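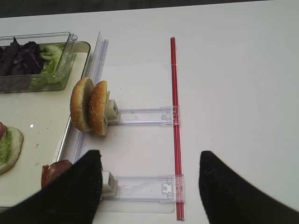
Wrist camera view of the bun fixture: sesame bun held in the upper clip, lower clip with nothing visible in it.

From: Jianguo Feng
To: kitchen-equipment list
Subject: Re: Prulon cell for Vornismont, budget line

On 6th April Cillian Ní Mhurchú wrote:

> Hi all,
>
> Zultberg have sent the revised quote for the Prulon cell. It is
> $93,000 for the arm, the two-finger gripper, the wrist camera, the
> table and one set of bun fixtures. Install is included. Training is
> two days on site and they will throw in a third if we sign before
> their quarter closes.
>
> I would like to put it in the Vornismont budget as a single line and
> stop going around on this. We went to see it in March, people liked
> it, and the Gilmartin kitchen has already said they would take a
> second one if ours does well. At a 5 year life it compares fine with
> what we spend on the assembly side of the sandwich line now.
>
> Can I get objections by the end of the week? If I hear none I will
> ask for the purchase order number.
>
> Cillian

Cillian, you asked for objections, so I'll give you mine. I'm not against buying a robot. I'm against buying this one on this quote.

Start with the fixture. It's plastic, most of it clear: two arms, a thin base sheet under them, the ribbed rail next to the tray, and a red plastic rod tying the ends of the arms together. It may be a perfectly good prototype part. What I can't find anywhere in the quote is what it's made of, whether it can go through our dishwasher, or what a replacement costs. "One set of bun fixtures" is one line with no part number. Look at the arms, they have slots and notches and little latches molded into them, and every one of those is a spot where I'd expect a sesame seed to end up. There are crumbs on the tray already. Who takes it apart at close, how long does that take, and what do we run on while it's drying? I asked the Zultberg rep and he told me it was "designed with cleaning in mind." I'd like that with a temperature attached to it.

Second, the clips. The bun halves stand on edge in there, leaning on the clip block. OK, but somebody has to load them, or something does. If it's a person, then that labor stays in the budget and your 5 year comparison is wrong, since you took the full assembly position out. If it's the arm, I want to watch it pick up a bun from a bag of our buns, the soft ones from the regular supplier, squashed side and all. Our buns don't all come in the same height and I don't believe the clip cares for that.

Third, the leaves. The tub has purple leaves piled on the left and green lettuce on the right, each in its own pile. That's a nice easy tub. Ours get topped up in the middle of lunch by whoever is closest, and by one o'clock it's a salad. I have not seen these fingers pick one portion of lettuce out of a pile and I have not seen a portion weight. They're black with a textured surface, ribbed on at least one, which I assume is for grip, and which I also assume is going to hold on to tomato. Finger covers are in the optional parts list with "price on request." Please request it.

Now the money. The $93,000 leaves out:

- spare fingers or covers
- a second set of fixtures, which we need if the first set is ever being washed
- the service contract after the first 10 months (page 4, small type, and why 10 and not 12 I could not get out of them)
- any floor work at Vornismont, where the slab by the line is not level and they want it level
- the table if ours has to be stainless. Theirs is white and shiny and I have no idea whether the inspector would pass it. Neither did the rep.

I put my own guesses against those and I'm not going to post them, because then they'll turn into the budget. Get real numbers from Zultberg. If they can't price a plastic bracket, that tells me something about how many they've shipped.

On the Gilmartin offer, I read that message too. They said they would "be interested in following our results." That is a long way from taking a second one, and I wouldn't lean on it to get a volume discount.

About the visit in March, yes, people liked it. I liked it. We saw it for part of a morning, with their operator standing next to it, on their table, with their food. I didn't see a full order go out with nobody touching it, and I've asked the others and no one else did either — if I'm wrong, say so and I'll take it back.

What I'd sign today is a paid trial. 3 weeks at Vornismont, our buns, our tubs, our closing crew doing the cleaning, rent credited against the price if we buy. Put the rent in this year's line and hold the purchase for the next round. The training bonus for signing early is worth one day of a trainer's time, and I wouldn't let it set our calendar.

If Zultberg say no to a trial, I'd like that in writing too, and posted here.

One small thing, the quote has the arm reach measured from the base and the floor plan has it from the edge of the table. Those can't both be right for the spot next to the fryer. Could you send me whichever drawing is the current one?

Jianguo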